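Bag Hooks and Odd Corners: the Jakubowski Building Tidy-Up

14 Jun 2022

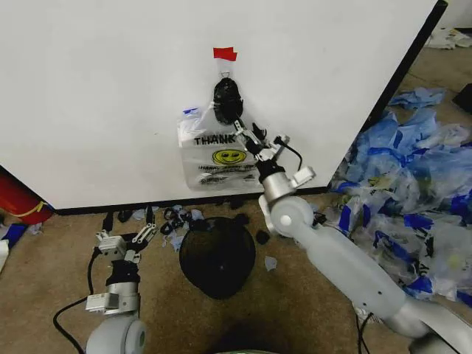
Plastic bags are the one thing every room in this building has too many of. When we started on the second floor we found them in desk drawers, behind the radiator, inside other bags and stuffed into a coffee can. The plan for this round was to get them off the floor and out of the drawers, and to give them a place near where people need them. This page collects what was done, room by room, with notes for anyone who wants to do the same on their own floor.

Most of the work was done by Danica Babić and Delwyn Tomoana over two afternoons. Makis Chrysikopoulos wrote up the notes.

The wall panel
A clear plastic hook or loop on the white panel, with a bit of red tape just above it. A bunched black bag hangs from it, and in front of that is a white shopping bag with THANK and a yellow smiley face on it.

Hooks in general
We used clear ones wherever the wall was white. Wipe the wall first, let it dry, press the hook on and leave it alone overnight before hanging anything. Two hooks came down in the first week. Both had been loaded the same day they went up.

Hanging bags
Shopping bags go up by the handles. If the handles are torn, gather the top and tie it in a loose knot. Black trash bags can be bunched in the middle and hung over the hook. Please don't push a full bag of bags onto one hook. Start a second one.

Scraps on the carpet
Small black and light blue bits of plastic lie along the baseboard under the white panel. The tan carpet shows everything. The vacuum picks up most scraps, but thin film tends to wrap around the brush, so do the edge by hand first.

The copy room
Natalina Marras emptied the cabinet under the counter and counted 77 shopping bags. We kept 13 of the sturdy ones. The rest went to the store drop-off on Anport Road, which takes clean, dry bags only. Anything with food in it goes in the regular trash.

The kitchenette
There was already a bag holder on the inside of the sink door, put in years ago and forgotten behind the dish soap. It works fine. It holds 10 bags if you feed them in one at a time. The drawer next to it is now for dish towels.

The back stairs
Nothing hangs here. Periklis Triantafyllou asked that the landing stay clear and that the old coat rail not be used for bags. The rail will come down in September when the stairwell is painted.

Supplies
Spare hooks and tape are in the Zekon box on the top shelf of the supply closet. Write down what you take on the sheet inside the lid. If the hooks run out, tell Delwyn and she will add them to the next order.

Still to do
The third floor, the mail room, and the closet by the elevator. If you have bags at your desk that you don't want, bring them to the copy room before the next pickup.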